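Bench rules in pictures: the sorting tables

Prestero runs two-arm and three-arm tables on one floor of the office, with desks on the other side of the racks. The house rules for these tables were written by Florian Rey and rewritten in June by Yi-an Ko, who cut them from nine pages to three. This gallery page goes with the short version. It covers the bench only. Power, lockout and battery storage are in the Bima handbook and are not repeated here.

The rules apply to anyone who starts a run, including visitors who have been shown how.

Before the run

Walk to the table and look at it from the front and from one side. Move each arm through its range with nothing on the table first. If a cable pulls tight or rubs on a joint at any point, fix the cable and go through the range again. Slack in a cable loop is fine as long as the loop can't reach the fingers or hook on the rim of a container.

Check the status lights on every arm, including arms that will stay parked. An arm that isn't in the task is still a powered arm.

Write the name of the operator and the start time on the Tak sheet. One operator per table. If two people need to be there, the second one keeps their hands behind the tape and says so out loud before reaching in.

Containers and contents

Use one container at a time in the middle of the table, long side to the front. Items may stand higher than the rim, and bottles with nozzles often do. The arm has to come in from above with enough height to clear the tallest item, so set the approach height from the item and never from the bin.

Bottles go in with the cap on. We use empties wherever we can. If a task needs weight, fill with water, and label the bottle on the base so the label doesn't change how it looks to the camera. No cleaning products, no solvents, nothing under pressure.

Light-colored and see-through plastic gives glare on a glossy top. Note it on the sheet if the results look off. Don't move the lamps in the middle of a set, as the earlier runs then can't be compared with the later ones.

Pink bin, center of the table, bottles standing above the rim. The middle arm is down with its fingers just over the back edge, and two more arms appear in the upper corners. 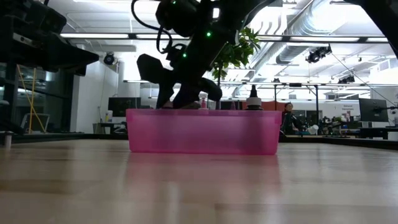 During the run

Keep hands out of the reach of all the arms until the motion has stopped and the software shows hold. A pause between two moves looks the same as a stop. Wait for hold.

If an item tips over, let the arm finish its move or press stop. Do not reach in to stand it up. If it falls to the floor, leave it until the end of the run and write it down as a drop.

Speed is capped at setting 3 on the shared tables. Flimo allows settings up to 7, and those are for the fenced cell only. Requests to raise the cap go to Florian Rey before the run, with the reason in writing.

People at the desks nearby are working and may not know that a run has started. Say "starting" once, loud enough to be heard at the nearest desk. Chairs stay on the desk side of the racks.

After the run

Park the arms away from the container before you take anything out. Count the items back into the storage box against the list on the lid. Wipe the table with a dry cloth and check the container for cracks, mainly at the corners and along the rim. A cracked one is thrown out the same day.

Small parts such as pegs go back in their tray. A peg left standing on the table will be treated as an obstacle by the planner if it is seen, and knocked over if it isn't.

Sign the Tak sheet with the end time and any stops. Stops are not held against anyone. A sheet with no stops and a long list of drops will get a question from Yi-an Ko.

Recent items
Tak sheet, new layout
Choosing containers for the sorting tables
Cable routing on overhead arms
Flimo speed settings explained
Bima handbook: battery storage
Visitor sign-in for the robot floor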